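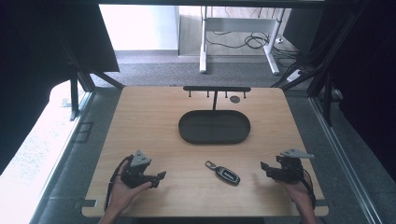 Nwosu 居家整理讲习班 讲义整理
2022年7月1日 文：讲习班教务组

第四讲 门口的小东西放在哪里

上一讲我们讲了鞋和雨伞，这一讲讲更小的东西：钥匙、耳机、手表、零钱。小东西不占地方，可是找它们很费时间。课前我请大家在自己家里做一个记录，连续一个星期，每次找钥匙都写下来在哪里找到的。收回来的记录有78条，最多的地点是外套口袋，其次是厨房台面，再其次是包的底部。真正在"钥匙应该在的地方"找到的，不多。所以今天先讨论：什么叫"应该在的地方"。

一、挂和放

收纳小东西有两个基本动作，一个是挂，一个是放。挂的好处是看得清楚，每件东西有自己的位置；坏处是要对准钩子，手里提着菜的时候不容易做到。放的好处是快，坏处是时间长了会堆起来，钥匙的上面有收据，收据的上面有糖。

图里的架子把两个动作合在一起：上边一根黑色横杆，下面有四个小钩，中间一根细的立柱，底下是一个深色的长圆形托盘，盘边稍微高起来。回家时来不及挂，就先放在盘里，以后有空再挂。我认为这个"以后再挂"的余地很重要，很多人的整理计划失败，是计划里没有给懒的时候留位置。

请注意盘的底是平的，没有分格。有同学问过，有格子是不是更好？我的意见是，刚开始养成习惯的人不要分格。格子会要求你做选择，多一个选择，东西就容易落在盘子外面，像图里这把车钥匙，它在桌面上，离托盘只差一点距离。在家里请你也看一看，自己的东西是不是常常停在这样的地方。

二、车钥匙为什么特别

普通的钥匙又薄又轻，可以几把穿在一起。车钥匙比较厚，外壳的表面又容易磨花，所以建议：

1. 车钥匙单独用一个环，不和家门钥匙串在一起。
2. 挂的时候用环去套钩，手拿钥匙的壳，不要捏着环甩上去。
3. 同一根横杆上，重的东西挂在靠近立柱的钩上，轻的挂在两头。
4. 如果放在盘里，先把硬币拿走。

第三条常常有人忘记。细立柱的架子，重量都放在一头，取东西时容易晃。课堂上我们用 Beten 的架子和 Gundberg 的架子各试了一次，在最外边的钩上挂400克的东西，两个都没有倒，但是都晃得让人不放心。课堂的试验很简单，不能当作产品的结论。

三、桌面的选择

架子放在什么桌上，也要想一想。浅色的木桌面配深色的架子，好处是对比强，少了什么一眼能看出来。圆角的桌子适合放在走道旁边，人经过时碰到也不太痛。桌子不必大，宽度有60厘米就够用，再大的话，桌子自己会变成新的堆放处。这一点在第二讲里已经说过，请对照笔记。

架子前面要留出空的桌面，至少能平放一只手。这块空地是工作用的：拆信、换电池、把钥匙从环上取下来，都在这里做。做完以后，要回到空的状态。

四、讨论中的几个问题

问题一：家里有三个人，钩子怎么分？
按人分，不要按东西分。每人一个钩，剩下的一个给公用的，例如信箱钥匙。如果按东西分，"车钥匙钩"上常常会有两把，谁也不知道哪把是谁的。

问题二：可不可以买带盖子的盒子？
可以，但是盖子等于多一个动作。Zoselex 的目录里有一种半开的盒子，算是中间的办法，有兴趣的同学下次可以来看样品。

问题三：挂首饰合适吗？
细的项链可以挂，但是请和钥匙隔开一个钩。戒指和耳环放在盘里会滚到边上，最好另外找一个小碟。

五、作业

给自己家的门口选一个挂的地方和一个放的地方，用三句话写出理由。然后把上次的记录再做一个星期，比较前后两次，哪一个地点少了，哪一个地点多了。如果没有变化，也照样写下来。

作业交到教室门口的文件夹里，封面写学号和"第四讲"。下一讲的内容是抽屉，请带一把尺子，并且先量好家里最常用的那个抽屉的内侧高度。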